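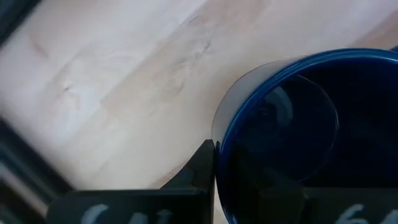 Xiaoqing Dong wants to know why anyone would spend 8 months teaching two arms to do what a toddler does by accident.

Fair. My answer is that the toddler won't do it the same way twice and can't be left running while I have my tea.

Last updated: February
3 min read

So, a progress thread on the mug project, from the shared workshop at Durnedell. I said I'd write one when it worked. I'm writing one anyway.

The job: pick a mug up, put it down somewhere else, don't argue with the other arm about it. Two arms, one table, one rail frame round the outside. On paper it's an afternoon.

Mugs are a rotten choice, by the way. Shiny, round, and with a handle that sticks out wherever the last person left it. I picked them because the workshop kitchen had plenty. It now has fewer, and there has been a note on the fridge.

First lesson was glaze. Dark glossy mugs soak up the light on the inside and throw it back off the rim, so the wrist camera gets a bright hoop round a hole. My early software was very confident about the hoop. It was less confident about the mug.

Second lesson was the gripper. Flat fingers on a curved side touch in one narrow line, and if you come in a few millimetres off centre the mug turns politely and presents you with its handle.

I tried squeezing harder. Don't squeeze harder.

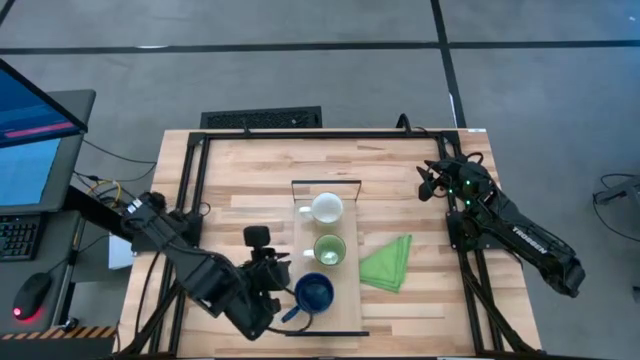 What did help was slowing the last bit of the approach right down and closing both fingers at half speed, so the mug gets nudged to the middle before anything grips. It looks like someone defusing a bomb, but the handle stays where it was.

I've numbered the runs in a notebook and we're up to 544. Quyên Phùng has offered to put them in a spreadsheet. Quyên has also seen my handwriting and has since gone quiet.

The calibration script is called Sondach. There was a Zaugg before it, which drifted a little further left each time you ran it and was eventually aiming at the keyboard. I still keep a copy. You never know when you'll need to be wrong in a consistent direction.

Cable routing, as someone will ask: leave more slack than seems decent at the wrist, less than you'd like at the base, and turn every joint through its full travel by hand before you tie anything down. I did this in the other order. Long evening.

Current score on the light-coloured mugs is good. On the dark ones, out of the last batch of 37, I'd call most of them pick-ups and the rest "relocations". 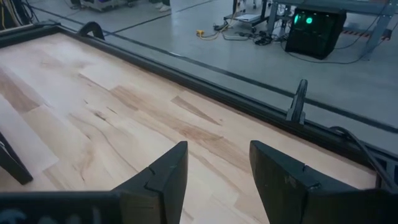

Wrist view, fingers apart, waiting for me to make up my mind.

Next up is handing over from left arm to right. Each arm is fine on its own. Together they have the manners of two people meeting in a narrow corridor, so I'm writing a rule for who goes first.

At the moment the rule is "left". Quyên says that's a bias. I say it's a schedule.

If anyone has a good way of telling a handle from a reflection of a handle, my replies are open until the kettle boils.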